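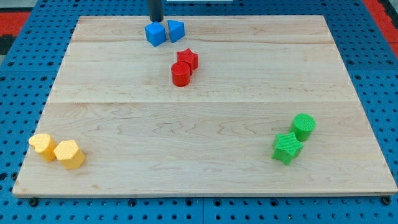
Figure 4. Block set on the board, grouped by color, with the gripper finger over the blue cube.

4. Preparing the board for the grouping task

This section explains how to set up the board for the grouping task with the Lumano arm and the Rutelov control software. Please finish the camera calibration in section 3 before you start.

4.1 Placing the board

1. Press the stop button and wait until the status line shows HOLD.
2. Lay the board flat on the perforated table. The bolt heads in the table surface must stay free along the near edge.
3. Wipe the board with a dry cloth.
4. Push lightly on each corner. If the board rocks, lift it and look for dust or a block chip under it.

Note: The grain and the knots of the wood are part of the camera image during training. Do not turn the board around between sessions. In our tests a turned board made the policy slower to find the yellow blocks – we did not study the reason further.

4.2 Placing the blocks

The task uses eight blocks, two of each color. Blocks of one color may have different shapes, for example a heart and a hexagonal prism in yellow.

1. Start the program "layout" in Rutelov and enter the seed number. The seed for the reference layout is 143.
2. Put every block where the projected list of positions tells you. A small error in rotation is allowed.
3. Keep your hands away from the board and choose "Check layout".
4. When the check is passed, release the stop button.

Caution: The finger moves down at the start of each episode. Never correct a block by hand while the status line shows RUN.

4.3 Recording and result

One recording has 1000 control steps. An episode counts as solved when each block touches, or nearly touches, the other block of its color, and the middle of the board is free. The limit for the gap is set in the file skarnex.cfg.

For the results in section 7 we recorded 2178 episodes, and 379 of them were kept apart for evaluation. Please use the same split if you want to compare your own policy with ours.

Note: If a block falls from the board, stop the episode and mark it as "void". Do not mark it as "failed".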